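4.2 Picking the grasp point

I'll admit we got this part wrong the first time. Our early policy looked at the overhead view only, and Nelli Turunen kept telling me the wrist view was where the useful detail lived. She was right, so from April on Wultero was trained on both.
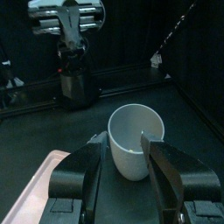

Why not use the wrist view alone? It loses track of the other arm too easily, and our tasks need both arms.

We trained on over 2000 demonstrations, with the last 8 layers of the encoder left unfrozen – freezing them hurt us on small objects.
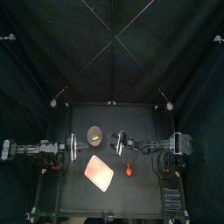 Figure 4. Workspace for the cup and tray task.

Fusing the two views is cheap. Each gets its own encoder, and the features meet just before the action head, a trick we borrowed from Skenov. What I like is how the views split the work: from up here the policy gets the cup between the two grippers and the tray off below the left one, so it can plan the whole reach, and the wrist features take over close in.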